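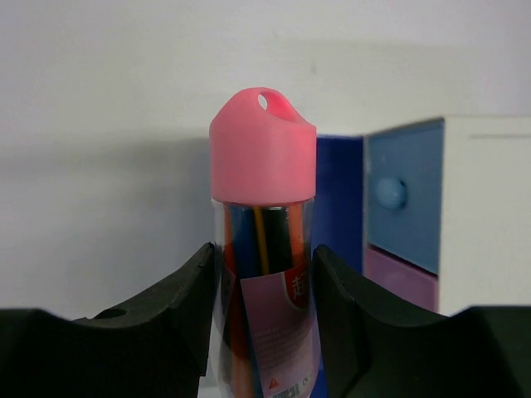
July, bench notes, pencil lead durability

Picked up again at 9:40 after the humidity problem. The Illetside room held steady all night, so I'm treating the earlier strips as void and starting the count over.

Setup is the same as before. Ruling machine, 500 g on the holder, Prernodo cartridge stock, one continuous line until the width goes over the limit on the gauge. Sharpened everything on the Tijani hand crank, blade changed this morning. The old blade left a flat on one side of the cone and I think that explains the two odd results in June.

HB, batch A: 374 cm to limit. Clean wear, no chipping.
2B, batch A: 262 cm. Crumbled a little at the start, then settled.
HB, batch B: broke at 11 cm. Resharpened, broke again higher up. Lead looks cracked inside the barrel, probably dropped at some point. Set aside, not counted.

The 2B figure is lower than I wanted. Paper tooth matters more for the soft grades than I allowed for - should run the same pencil on the smooth Clolulier sheet before saying anything about the lead itself.

Gauge reads a hair wide on lines that shine. Tilting the lamp helps. Mark the lamp position with tape and leave it there.

Still to do:
- 2B on Clolulier, both sides of the sheet
- repeat HB batch A with a fresh point, same load
- split one batch B barrel lengthwise and look at the core
- weigh shavings? Skipped it twice now, maybe drop it from the sheet

Stopped at 4:15. Strips are in the flat drawer, face up with tissue between. Don't stack them, the 2B transfers.

Recent entries
Humidity log, Illetside room
Eraser smear test, second try
Sharpener blade angles
Prernodo and Clolulier paper compared

Workshop notebook | Contact the bench | Back to top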